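실내 칸막이의 재사용 가능성에 대한 조사 보고서
공간디자인 실습 과목 기말 과제
작성: 2조
제출일: 2018년 9월 25일

1. 왜 칸막이인가

처음에 우리 조가 받은 주제는 "가변형 공간의 가능성"이었다. 솔직히 말해 이 제목부터 마음에 들지 않았다. 가변형이라는 말은 카탈로그마다 나오는데, 칸막이를 한 번 세운 뒤에 정말로 옮기는 사람이 얼마나 되는지는 어느 카탈로그에도 없다. 그래서 주제를 좁혔다. 한 방을 나누는 데 쓰인 판과 투명 패널이 몇 달 뒤에도 옮기고 닦고 다시 쓸 만한 상태인가 하는 것이다.

조원 Wubit Seyoum은 이 질문이 너무 작다고 반대했고, Shih-chieh Wan은 작아야 끝낼 수 있다고 했다. 결국 마감 때문에 작은 쪽으로 갔다. 보고서를 다 쓴 지금도 Wubit의 말이 틀렸다고는 생각하지 않는다.

2. 판매 자료에서 읽은 것

우리가 읽은 자료는 Cludia와 Worholm 두 업체의 안내 책자다. Cludia는 자사 칸막이를 두 사람이 80분이면 해체하고 다시 세울 수 있다고 적었다. 어떤 바닥에서, 어떤 길이의 벽을 기준으로 잰 시간인지는 없다. 전화로 물었더니 표준적인 조건이라는 답이 돌아왔고, 표준이 무엇이냐고 다시 물었더니 책자를 보라고 했다.

Worholm의 책자는 조금 낫다. 분해 순서가 그림으로 나와 있고 부속 목록도 있다. 다만 투명 패널에 대한 설명은 "빛을 나누지 않고 공간만 나눈다"는 문장이 거의 전부다. 투명한 판은 빛을 통과시키기도 하고 반사하기도 한다. 반사가 얼마나 거슬리는지는 조명 위치와 앉은 자리에 따라 다른데, 책자의 사진은 모두 반사가 가장 적게 보일 각도에서 찍은 것처럼 보인다. 광고 사진이니 당연한 일이겠지만, 그것을 근거로 발표하는 학생이 많다는 것은 다른 문제다.

3. 현장에서 본 것

조사 장소는 Jakab 작업동이다. 건물 쪽에서는 이곳을 가변형 공간의 좋은 사례라고 소개했다. 우리는 하루 동안 머물면서 판의 윗면, 모서리, 고정 부위를 살피고 쓰는 사람 몇 명에게 말을 들었다. 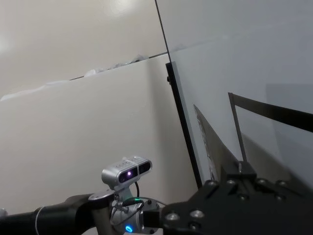

칸막이에서 가장 먼저 망가지는 곳은 면이 아니라 윗선이라는 것이 우리가 세운 가설이었다. 면은 닦지만 윗선은 눈높이보다 높으면 아무도 닦지 않는다. 그런데 현장의 흰 칸막이는 면이 매끈했고, 윗선을 따라 구겨진 흰 재료가 걸쳐져 있었다. 비닐 시트 같기도 하고 얇은 종이 같기도 해서 재질은 적지 않기로 했다. 먼지를 막으려는 것인지, 모서리를 가리려는 것인지, 포장재가 그대로 남은 것인지 물었지만 사람마다 대답이 달랐다. 어쨌든 윗선이 덮여 있으니 가설은 그 자리에서 확인할 수 없었다. 함부로 걷어 볼 수도 없었다. 뒤쪽의 크림색 벽에는 빛이 밝게 맺힌 자리가 있어서, 흰 판과 벽의 색 차이를 눈으로 비교하려던 계획도 접었다. 조명이 이렇게 닿는 곳에서 변색을 판단하는 것은 무리다.

투명 패널도 문제였다. 옅은 회청색을 띤 이 판이 유리인지 아크릴인지 우리는 끝내 확정하지 못했다. 두드려 보면 안다고들 하지만 허락을 받지 못했고, 건물의 자재 목록에는 "투명판"이라고만 되어 있었다. 재사용을 따지는 사람에게 이것은 사소한 구분이 아니다. 긁힘에 약한 재료인지, 충격에 약한 재료인지에 따라 보관 방법도 운반 방법도 달라진다. 가변형이라고 부르면서 무엇을 옮기는지 목록에 없는 셈이다.

패널의 가장자리는 어두운 색 테두리로 마감되어 있고 위쪽에 작은 검은 고정구가 보인다. Shih-chieh는 고정구만 있으면 떼어 낼 수 있는 구조라고 주장했다. 나는 동의하지 않는다. 고정구가 보인다는 것과 그것을 풀었을 때 판이 상하지 않고 나온다는 것은 별개의 일이다. 우리는 하나도 풀어 보지 못했다. 조별 발표 때 이 점을 두고 꽤 오래 다투었고, 여기에는 두 의견을 모두 남긴다.

반사에 대해서는 판단이 더 어렵다. 패널 쪽에 어두운 막대가 비스듬히 보였는데, 판 너머에 있는 것을 본 것인지 판에 비친 것을 본 것인지 현장 기록만으로는 가릴 수 없었다. "공간만 나눈다"는 문장을 그대로 받아들이기 어려운 이유가 여기에 있다. 너머의 물건과 비친 물건이 헷갈리는 판이라면 시야도 나누고 있는 것이다.

4. 사용자에게 들은 말

면담은 짧았다. 칸막이를 옮겨 본 적이 있느냐는 질문에 한 사람은 입주할 때 위치를 한 번 바꿨다고 했고, 나머지는 옮길 생각을 한 적이 없다고 했다. 옮기고 싶지 않으냐고 다시 묻자 "지금 자리가 나쁘지 않다"는 대답이 나왔다. 이 대답을 만족도가 높다는 뜻으로 쓸 수도 있겠지만 우리는 그렇게 쓰지 않았다. 질문이 유도에 가까웠고, 면담한 사람의 수도 적다.

건물 관리 쪽에서 받은 설문 요약에는 응답자의 47퍼센트가 가변형 칸막이에 "매우 만족"한다고 되어 있다. 원자료를 요청했으나 받지 못했다. 응답자가 몇 명인지, 무엇과 비교해서 만족한다는 것인지 모르는 숫자이므로 결과 표에는 넣지 않았다. 중간 점검 때 왜 있는 숫자를 쓰지 않느냐는 지적을 받았는데, 출처를 모르는 숫자는 없는 숫자와 같다고 본다.

5. 한계

방문은 한 번이었고 장소도 한 곳이었다. 비교 대상으로 정해 둔 Trurska 별관은 공사 일정이 겹쳐 들어가지 못했다. 12월에 다시 문을 연다고 하니 다음 학기 수강생이 이어서 볼 수 있을 것이다. 그때는 세 가지를 먼저 확인하기 바란다. 투명 패널의 재질, 윗선을 덮은 재료의 용도, 그리고 고정구를 실제로 풀어 볼 수 있는지 여부다. 허락은 방문 전에 서면으로 받아 두는 것이 좋다. 우리는 구두로만 약속하고 갔다가 현장에서 거절당했다.

재사용이 가능하다는 결론도, 불가능하다는 결론도 내리지 않는다. Jakab 작업동의 칸막이에 대해 우리가 말할 수 있는 것은 책자의 설명을 확인할 만한 근거를 찾지 못했다는 데까지다. 현장 기록지와 면담 메모는 과목 자료함에 따로 제출했다.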